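Jellenum、引き出し開閉の遠隔操作データ843件を公開　双腕ロボットの模倣学習向け

ロボットソフトウェア開発のJellenum(本社・Rurkside)は6月、双腕ロボットに家庭内の作業を教えるための操作データ集「Mandadetti」を公開した。人が遠隔操作でシミュレーション上のロボットを動かし、その動作を記録したもので、初回の公開分には引き出しの開閉を中心とする843件が含まれる。研究目的であれば無償で利用できる。

収録はすべて仮想の室内で行われた。操作者はヘッドセットを装着し、両手に持ったコントローラーでロボットの左右の腕を動かす。視点はロボットの頭部に置かれ、操作者が見ている映像と、各関節の角度、グリッパの開閉量が同じ時刻情報で保存される。操作者の手の動きとロボットの腕の動きは一対一に対応しておらず、肩と肘の角度はソフトウェアが手先の位置から計算する。

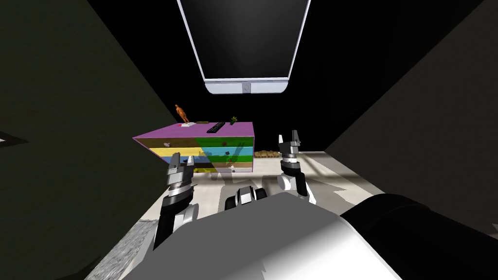 同社で収録を統括するMounir Amrani氏によると、課題の流れは単純で、ロボットをチェストの前まで進め、指定された段の取っ手に指をかけて引き、途中で止めずに開ききったところで手を離す。閉める課題では、開いた状態から始めて前板を押し戻す。いずれも1回の記録は操作者が終了ボタンを押した時点で区切られる。やり直しをした場合も記録は途中で切らず、そのまま1件として残す。

Amrani氏は「うまくいった動作だけを集めたデータで学習させると、最初に指が取っ手から外れたときにロボットが何をすればよいか分からなくなる。人が位置を直してもう一度つかむところまで含めて見せたかった」と話す。843件のうち73件には、このようなつかみ直しが含まれており、利用者が選んで取り出せるように印が付けられている。

操作を担当したのは13人。半数以上はロボットの操作経験がなく、収録の前に練習用の部屋で練習した。練習では棚の上の物を持ち上げる、扉を押すといった動作から始め、左右の腕を別々に動かすことに慣れてから本番の課題に移ったという。操作者ごとの癖を調べられるように、公開データには個人を特定できない形の番号が付く。 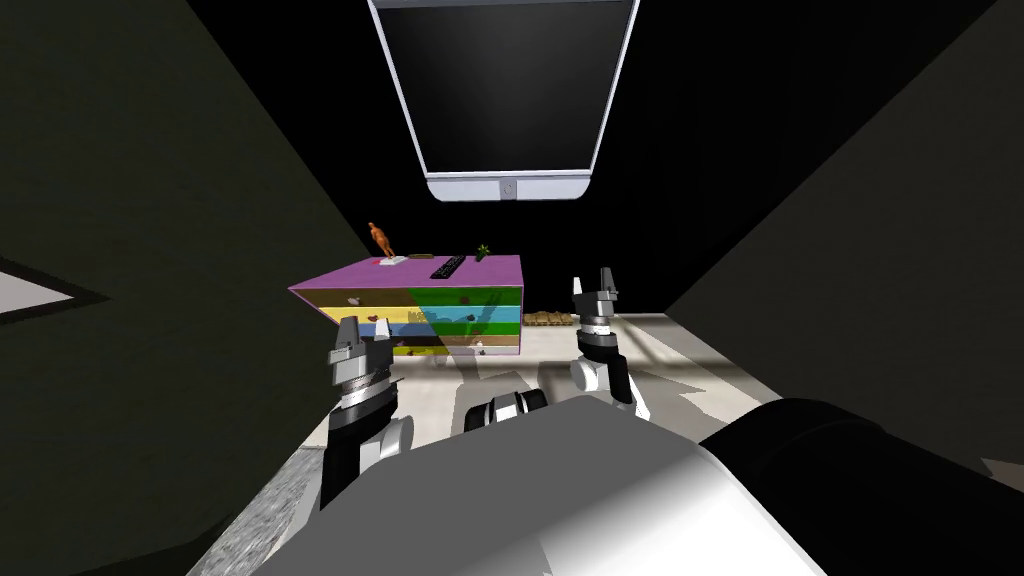

課題の難しさは、腕の動かし方よりも接近の仕方に表れた。チェストに対して斜めの位置で止まると、片方の腕は届いても、もう片方の腕が前板にぶつかりやすい。操作者は、どの段を開けるかを決める前に、まず台車部分の向きを整える必要がある。そのため記録の多くでは、冒頭の数秒間、腕がほとんど動かない。両方のグリッパが何もつかまず、指を上に向けて開いたままチェストの手前にある状態もそのまま記録されており、同社はこの部分を削らずに公開した。天板には鉢植えの植物やオレンジ色の置物なども並ぶが、引き出しの課題では操作の対象にならない。学習用のモデルがこうした物を無視できるかどうかも評価項目の一つになっている。

共同で検証にあたったEl Sherbiny研究所は、公開前のデータを使って基準となるモデルを学習させた。入力は頭部の視点の映像と関節角度だけで、取っ手の座標は与えていない。評価では開始位置を少しずつ変えながら996回の試行を行い、引き出しを開ききるまでを成功とした。結果の一覧はデータとともに配布されている。同研究所は成功率を一つの数字で示すことを避け、開始時の距離と角度ごとに分けた表を載せた。正面から近い位置で始めた場合は安定していたが、チェストの右側に寄った位置では、右腕を引き戻す動作が早すぎる例が目立ったとしている。

つかみ直しのデータを除いて学習させたモデルとの比較も行われた。最初の把持に成功した場合は両者に大きな違いがなかった。一方、指が取っ手から外れた後の動きには差があり、つかみ直しを含めて学習したモデルは腕をいったん手前に戻す傾向がみられた。除いたモデルは同じ位置で指の開閉を繰り返すことが多かったという。
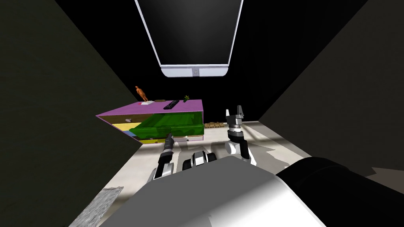
操作者の負担と収録の手順

収録は午前10時に始まり、操作者は短い休憩をはさみながら交代した。頭部の視点は床や壁が大きく動いて見えるため、長く続けると疲れやすい。同社は当初、移動と腕の操作を同時にできる設定にしていたが、練習の段階で酔いを訴える人が出たことから、移動中は腕の指令を受け付けない方式に改めた。動作はやや不自然になるものの、記録を後から移動と操作に分けやすくなった。

コントローラーのボタン配置も途中で見直した。初期の配置ではグリッパの開閉と記録の終了が隣り合っており、誤って記録を終える例が続いた。終了ボタンを左手側に移し、長押しに変えてからは、誤操作による中断は減ったという。変更前の配置で収録した記録は公開分に含まれていない。

腕の速度には上限が設けられている。操作者が手を急に動かしても、仮想のロボットは実機で許される速さを超えない。手の動きに腕が遅れてついてくるため、慣れないうちは行き過ぎて戻る操作が多くなる。Amrani氏は「遅れがあると、操作者は先に手を止めて腕が追いつくのを待つようになる。その待ち方も人によって違う」と説明している。
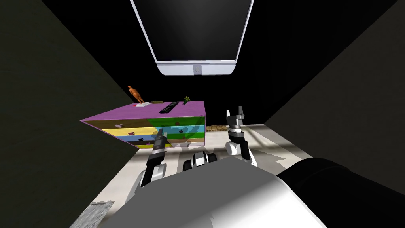 シミュレーション画面から。色分けされたチェストの手前に、ロボットの左右のグリッパがある(Jellenum提供)

配布されるのは映像、関節の記録、室内の配置データ、再生用のプログラムの4種類。再生用のプログラムを使うと、記録された操作を同じ仮想の部屋で動かし直し、視点を変えて確認できる。部屋の照明や家具の色を変えて映像だけを作り直す機能もあるが、物の位置を変えると元の操作と合わなくなるため、配置の変更には対応していない。

実機での確認は今後の課題となる。El Sherbiny研究所は、同じ寸法の引き出しを用意し、シミュレーションだけで学習したモデルがどこまで通用するかを調べる計画だ。仮想の引き出しはどの段も同じ力で開くが、実物は段ごとに重さや引っかかりが異なる。研究所は実機でも人が遠隔操作した記録を少量集め、追加の学習に必要な件数を見積もるとしている。

Jellenumは次の公開分として、片手で引き出しを押さえながらもう片方の手で中の物を取り出す課題を準備している。両腕を同時に使う場面が増えることから、操作者の練習内容も作り直す。公開時期は決まっていない。Mandadettiの利用申請は同社の窓口で受け付けており、商用利用については個別に相談に応じる。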